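Unit 2 Handout: Adjacency, Grids and Storage Layout
Course notes, Clornness Evening Program in Facilities Planning

2.1 Cells and neighbors

A storage plan begins as a grid. Each cell holds one category of goods, and the planner records which categories share a side. Two cells that touch only at a corner are not counted as neighbors in this course. Some textbooks count them, so check the definition before comparing results.

In a square grid of three rows and three columns, a corner cell has two neighbors, a side cell has three and the center cell has four. The center is the most connected position and is normally given to the category with the highest pick rate. 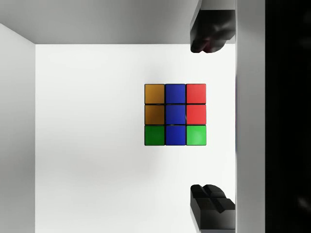
2.2 The adjacency table

List every category down the left side of a sheet and again across the top. Mark A where two categories must be next to each other, O where it makes no difference, and X where they must be kept apart. Only the upper half of the table needs to be filled in, as the relation is symmetric.

The Jardine stockroom exercise uses 14 categories. Of the pairs, 13 are marked A and 43 are marked X. The rest are O. Food and cleaning agents are always X, including sealed containers. Students who mark this pair O lose credit on the exercise.

Place the A pairs first, starting with the category that has the most A marks. Then test each X pair against the draft. If an X pair touches, swap one of the two with an O category and test again.

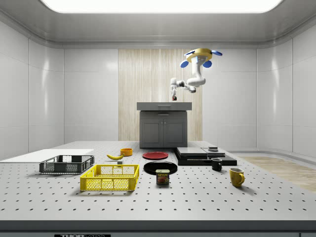
A student in the June session objected that the method gives different layouts depending on which category is placed first, and asked which one should be handed in. Any layout that satisfies all A and X marks is accepted. Where several do, hand in the one with the shortest total walking distance and show the working.

2.3 Depth and reach

The grid treats storage as flat. Real units have depth, and an item at the back of a shelf takes longer to retrieve than one at the front. The Fetulow method assigns each position a reach class: class 1 for items taken without moving anything, class 2 for items behind one other item, class 3 for everything else. Drawers are classed when fully open.
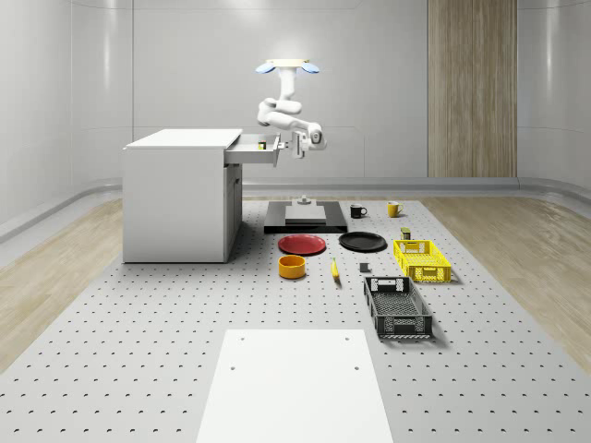 Multiply the reach class by the number of picks per shift to get the handling load of the position. Sum the loads for the whole unit. A class 3 position is acceptable for seasonal stock, spare parts and archived paper. It should not be used for anything picked every shift.

2.4 Labels and zone colors

Zone colors are assigned after the layout is fixed. Use as few colors as the plan allows. Adjacent zones may share a color only if they are restocked by the same crew.

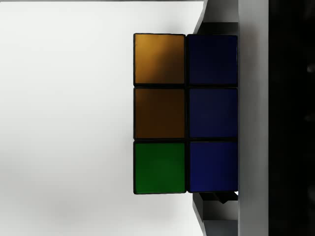 Check the chosen colors under the lighting of the actual room, at the dimmest point of each aisle. Orange and brown are often confused on worn labels, so every label also carries a printed zone letter. The Ovelex label sheets in the course packet have space for the letter at the upper left.

Problems for next session

1. Fill in the adjacency table for the Jardine stockroom and produce one valid layout.
2. Compute the handling load of your layout. State any class 3 positions and the goods stored there.
3. Exchange the two categories with the highest pick rates and compute the load again.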